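The Burkholm Register of American Colleges and Normal Schools
Library Edition, complete in eight volumes

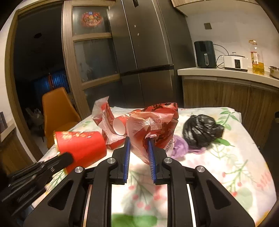 White tablecloth printed with green leaves and sprigs of small red berries.

Publisher: Burkholm
Series: Brudo Reference Library
Format: Clothbound set, eight volumes
Pages: 2938, numbered continuously through the set
Language: English
Edition size: 1000 numbered sets
Availability: In stock
Page last revised July 13, 2022

Overview

The Burkholm Register is a reference work on the founding, naming, merger, and closing of colleges, academies, seminaries, and normal schools in the United States. It contains entries for 439 institutions. Each entry gives the name under which the school was chartered, every later name, the town or towns in which it operated, its sponsoring body where there was one, and the present location of its surviving student records as far as the editors were able to establish it.

The set is intended for college and university libraries, state and county archives, registrars' offices, and historical societies. Private readers engaged in family or local history may also purchase it on the terms given below.

Many of the schools listed in the Register no longer exist under the name that appears on their diplomas. A teacher's certificate issued by a county normal school may be the only proof that the school was ever open, and the records that support it may have passed through several hands. The Register brings these changes of name and custody together under a single heading, with a reference from each earlier or later form of the name.

Arrangement of the set

Volume 1. Introduction, list of sources, abbreviations, and guide to use
Volumes 2 through 6. Entries, in alphabetical order by last known name
Volume 7. Charters, acts of incorporation, and selected founding documents, reprinted in full
Volume 8. Indexes of places, sponsoring bodies, and former names

Entries vary in length from a single paragraph to several pages. Schools that operated under one name and in one place are treated briefly. Those with a long history of mergers are given a table of names and years, followed by a narrative account. Where two sources disagree on a founding year, both years are printed and the source of each is stated. The editors have not attempted to settle such disputes when the evidence does not allow it.

A school that moved from one state to another is entered once only. Both locations appear in the place index.

Reprinted documents in Volume 7 keep the spelling and punctuation of the originals. Missing words are marked by brackets. Signatures are given in type, and seals are noted but not reproduced.

What the Register does not include

The Register is not a directory of graduates. It contains no class lists, grades, or transcripts, and Burkholm cannot supply copies of student records. Requests of that kind should be sent to the holding office named in the entry. Medical colleges and theological schools are included only where they formed part of a larger institution at some point in their history. Commercial and business schools are outside the scope of the work. Tuition, enrollment, and admission requirements are mentioned in some narrative accounts but are not reported in any regular way.

Readers who need information on schools now in operation should consult the institution directly.

Physical description

The volumes are sewn and bound in dark green cloth with the title and volume number stamped on the spine. The text is set in two columns on uncoated, acid-free paper. Volume 8 is supplied with a ribbon marker. Running heads show the first and last entry on each pair of facing pages.

The set is shipped in two cartons. Volumes 1 through 4 are in the first and Volumes 5 through 8 in the second. Both cartons carry the same set number, and receiving departments are asked to keep them together until the contents have been checked.

Corrections and supplement

A supplement of additions and corrections is issued each April to registered owners at no charge. It is printed on the same paper as the set, unbound and punched for filing — a binder is included with the first supplement. Owners who acquire a set secondhand may register it in their own name by sending the set number and proof of purchase.

Corrections are welcome from any reader. A submission should give the volume, page, and column in question and should be accompanied by a copy of the document on which it rests. Statements from memory are kept on file but are not printed without a written source. The editors acknowledge every submission, although a decision may take until the next supplement is prepared.

Electronic index

Each set includes access to the Flinitar electronic index, which covers the contents of Volume 8 and allows a search by any part of a name. The index gives volume and page references only. It does not contain the text of the entries. Access is provided for all users within the purchasing institution, and no separate account is needed for individual readers. Off-site use is permitted for current students and staff.

Private purchasers receive one user account, which may be transferred with the set.

Ordering

The Register is sold as a complete set. Single volumes are offered only as replacements to registered owners who have lost or damaged a volume, and are subject to stock on hand. Standing orders for the Brudo Reference Library include the Register unless the subscriber has asked for it to be left out.

Orders from libraries and public offices may be placed by purchase order. Orders from private readers must be paid in full before shipment. A written quotation will be supplied on request and should be cited when the order is placed.

Orders within the United States are filled by Azar, the distributor for all Burkholm reference titles. Invoices will carry the Azar name, and payment should be made to Azar and not to the publisher. Customers outside the United States should write to Burkholm for shipping terms before ordering.

Returns and damaged volumes

An unmarked set in its original cartons may be returned for full credit within the period printed on the invoice. Sets that have been stamped, labeled, or otherwise processed for library use cannot be accepted unless a volume is defective. Incomplete sets are not eligible for credit.

Binding faults, missing pages, and pages out of order should be reported to Azar with the set number and volume number. A replacement volume will be sent, and the defective copy need not be returned unless Azar asks for it. Damage in transit should be noted on the delivery receipt.

Permissions

Purchasing institutions may copy single entries for the use of their own readers. Reproduction of a complete volume, or of any part of the indexes, requires the written consent of Burkholm. The original charters and acts in Volume 7 may be quoted freely; the editorial notes that accompany them are protected by copyright.

Related titles in the Brudo Reference Library

Guide to County School Records
Academies and Seminaries: A List of Printed Catalogs
College Seals and Mottoes, Revised Edition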